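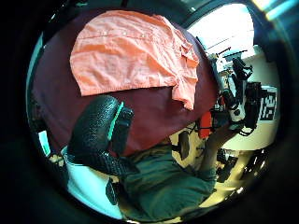
A folded pink shirt with short sleeves and a collar.

Does color really keep you cool?

You have probably heard that you should wear light colors on a sunny day. Grown-ups say it a lot. But is it true, or is it one of those things people repeat without checking?

Start with what we know. Sunlight carries energy. When it hits cloth, some bounces off and some gets soaked up and turns into heat. Dark dyes usually soak up more of the light we can see. Leave a black T-shirt and a white one in the sun, then touch them both. The black one will probably feel warmer.

So the grown-ups win? Not so fast. You aren't a T-shirt on a table. You sweat, you move, and air blows through your sleeves. A loose dark shirt can let heat escape before it gets to your skin. A tight white one might leave you hot and sticky.

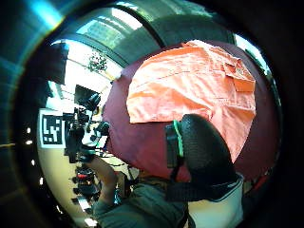
Orange clothes on dark red cloth. Which color would warm up faster in the sun?

Be careful with ads, too. Say a label promises that a shirt is "5 degrees cooler." Cooler than what? A winter coat? Who measured it, and how many times? If the label doesn't say, you can't tell what the number means.

Try your own test. You need 4 socks of the same kind, two dark and two light, and a thermometer for each. Put a thermometer inside each sock and lay them all in the sun. Write down the numbers after 5 minutes, then again later. Do the two dark socks match each other? If they don't, something besides color is changing your results – maybe a shadow, maybe a breeze. Fix that and run it again before you tell anyone what you found.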